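Cogs, Continued

Wednesday, August 28, 2019

Regular readers (hello, both) will remember that I bought a box of mixed gears in the spring, meaning to build a desk clock with them. The clock was going to be called the Clotadis, a name I thought up in the bath and have been too fond of to drop. It was going to have a brass pendulum and a small bell. As of this week it has a name.

What it also has is a pile of gears that don't match. I bought them by weight from a man in Fukadport who was shutting up his workshop, and I paid 40 for the lot, which I thought a steal until I worked out that one of us had indeed been robbed. There are good ones in there. There are also gears which belong to nothing, and which I suspect have been passed from one optimist to the next since before I was born.

So August has been given over to sorting. I wanted a plan before I started, and the plan was to go through them one at a time, look each one over properly, and not keep anything just because it was shiny.

They are all shiny. This is the flaw in the plan. Take a small spur gear with fifteen teeth and a plain hole through the middle, nothing clever about it at all, and turn it until it catches the light. The tool marks on the face go off in streaks like a very small sunrise and you find yourself putting it in the "definitely" pile for the third time that morning.
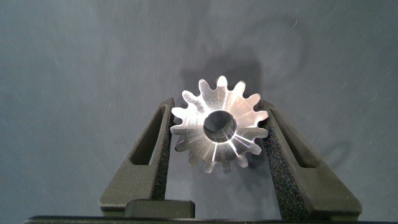
What I've learned about teeth

Counting them is harder than it sounds. You start at a tooth, you go round, and somewhere past ten you lose track of where you began. My friend Sum-yee Lu, who mends sewing machines and has no patience with me, told me to put a dot of marker pen on the first tooth. I had been using my thumb, and my thumb had been wandering. I recounted a whole evening's worth after that and I would rather not say how many changed piles.

The other thing about teeth is that two gears have to agree on their size before they will have anything to do with each other. I knew this in the way one knows things from school. I had not grasped that a gear can look like a perfect partner, sit next to the other one beautifully, and then bind solid after a quarter turn. I have a notebook page headed Happy Couples. It is a short page.

I did at least stop sorting on the bare table. I put a dark cloth down, and small metal things stopped skating off towards the skirting board. White is handy too, for when you want to see the outline of a tooth.

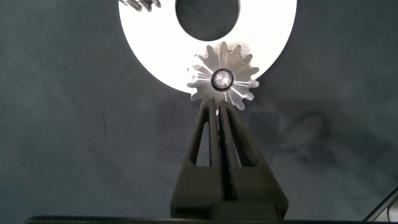

My piles have had to be redrawn, as the old system was "big" and "not big". Elba Quiroga came round on the Sunday with a cake and asked why I didn't sort by what was in the middle, given that the middle is the bit that has to fit on something. I had no answer to this, so I cut the cake. She had a point, though. A gear with fourteen teeth and a dark ring round a bright, polished centre is a different proposition from one with a plain hole you can see daylight through, however alike they look round the edge. I now sort by middles first and teeth second, and it has only cost me all the sorting I'd done before.

Bevels, and a confession

I had promised myself I would not touch the bevel gears. A desk clock of the kind I drew has no need of them. Everything in it lies flat and turns the same way up, and bevels are for when you want to send the turning round a corner. I put them in a jam jar marked STANACH, which is the village where my uncle had his shed and where, in our family, things went when they were not coming back.

The jar lasted nine days. 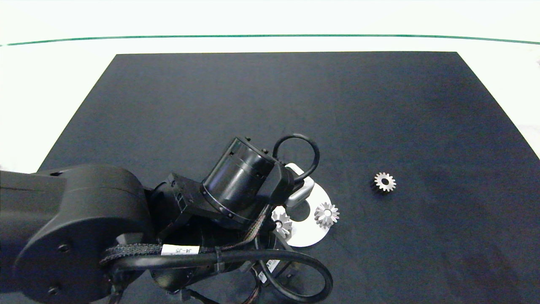 My trouble is that I keep redrawing the clock to suit the parts. The first drawing was sensible. The second had the dial at an angle. In the third, done late on Friday with a glass of something, the winding handle comes out at the side, and to manage that you need to turn a corner, and to turn a corner you need a pair of bevels. Two silver ones together on a white plate make a persuasive argument for a side handle, I find, even when the plate is only there to stop you losing them against the cloth. They went straight into the notebook, under Happy Couples, with a question mark.

I have ordered a length of rod from Wei, who cut it to size if you ask nicely and charge you if you don't. It will go through the plain-bored ones and, if my measuring is any good, nothing else. I measured twice and got two answers, and went with the one I liked.

Still to do: the very small gears, which I have been pretending are washers. Also the washers, some of which may be gears. If anyone reading has a spare bell about the size of an egg cup, I would be glad to hear from you, and I'll swap it for a frankly unreasonable quantity of cogs.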